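Talk notes, Noboru Sasaki, 10/28/25
Picking from a mixed bin: what we learned from failed grasps

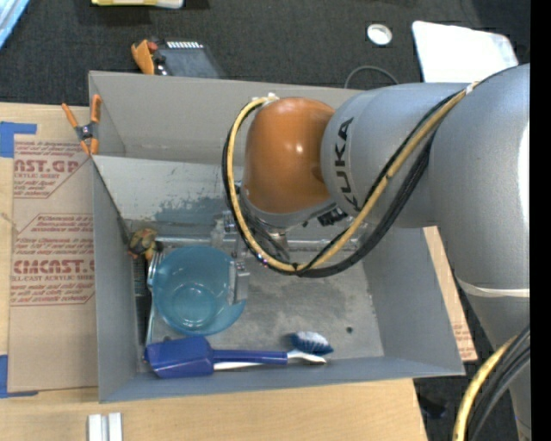

Slide 2. The task
Say slowly: one arm, one gripper, one bin of household things. Bowl, scoop, small brush. The finger is at the rim of the bowl, so point to it with the laser.

Slide 3. Method
We trained on 1,000 grasp attempts and kept the failed ones with a label. Two groups: missed and dropped. Pause, people will write this down.

Slide 4. Result
With the failures included, Clurovik needed 30 fewer retries on the test set. Thin tools remain difficult. Please admit this before someone asks.

Slide 5. Next
Same test at Rallelska in December. Thank the Kandpal group. If time is short, skip to questions.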